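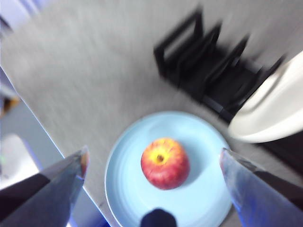

Posted by M. Živković - Kurnska bench notes, July
1 min read | Print | E-mail this page
2 comments | 0 shares

Counter layout, second pass. Apple on the pale blue plate, one fruit only, set in the middle. Black dish rack stays at the back. Gray speckled countertop kept as is; the plate reads well enough against it, less well under the window side light after 4 p.m.

Apple is red with a yellow patch at the top. Turned yellow side up for all placements so the notes can be compared. Sample labeled Oder 12 on the sheet. Weighed with the plate before setup: 782 g. Plate alone not weighed yet - do this before the next pass.

The raised rim is slight. An apple set off center may roll to it and stop, or may not. Worth checking at 2 cm steps from the middle.

To do:
- wipe down the counter before moving the rack
- copy the layout sheet to the Trudis folder
- find a second plate in the same color, or drop the pair comparison

Rack spacing left for a separate entry.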